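Workshop notebook, Letwood bench
November 2022

Dye pots again. I'm finally writing up the walnut hull batches before I forget which jar was which (the masking tape labels are already peeling, of course). Short version for anyone skimming: the cold soak wins, the iron dip is too much, and please stop rinsing the hulls in the good sink!

We picked the hulls up in July when they were still green, froze the lot, and I only got around to them now. I weighed out 600 grams for the first pot and covered it with rainwater from the barrel. Tap water at Letwood is hard enough to leave a crust on the kettle and I didn't want to chase that on top of everything else. It sat for 18 days with the lid cracked. Smelled like a pond. Color was already that strong tea brown by the first week, and by the end I couldn't see the spoon once it went under.

Second pot I did the fast way, simmered the same afternoon. The thermometer crept up on me while I was on the phone with Serklow about the wool order and I caught it at 102 Celsius, so either it was boiling hard or the thermometer reads high. Probably both. That one came out flatter and kind of gray-tan, okay on the Lougher fleece and pretty dull on the linen.

I tried cane too, which wasn't in the plan. A few lengths of flat rattan were left over from the chair seats and I threw them in at the end, thinking they'd hardly take anything. They took plenty! The brown is uneven, darker where the shiny outer skin is scraped off, and I like it a lot more than the even samples. It's close to the color you see on store-bought woven boxes.

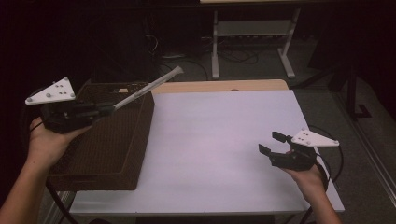

Dark brown woven box on the white table.

Back to the wool. Lougher skeins, alum mordant, all from the cold pot. Skein A went in for an hour and came out caramel. Skein B stayed overnight and is properly brown, no red in it at all, which surprised me because the Trerkilura notes promise "a warm chestnut." Their hulls may have been riper than ours. Skein C I dipped in iron afterward and it went nearly black in the time it took to find my gloves. It also feels harsh now. I'd cut the iron to a quarter of that, or skip it and do a second walnut bath.

Water use is still bugging me. I got through 70 liters on rinsing, most of it on skein C, which kept bleeding. Next time all the rinse goes into one tub and I reuse it on the first pass.

Odds and ends:
- The enamel pot has a chip near the handle. Fine for walnut, don't use it for madder.
- Strain through the old pillowcase, the cheesecloth lets grit through.
- Serklow is out of the fine gray yarn, so the hat samples wait.
- My thumbnails are brown and will be for a while.

Leftover liquor from the cold pot is in the lidded bucket under the bench with a few cloves in it against mold. Same hulls are drained and back in the freezer for another go. I want to try the linen again with a tannin step first, and do the cane on purpose this time, half of it sanded and half left alone.

Letwood workshop notebook | Contact the workshop | © Letwood | Back to top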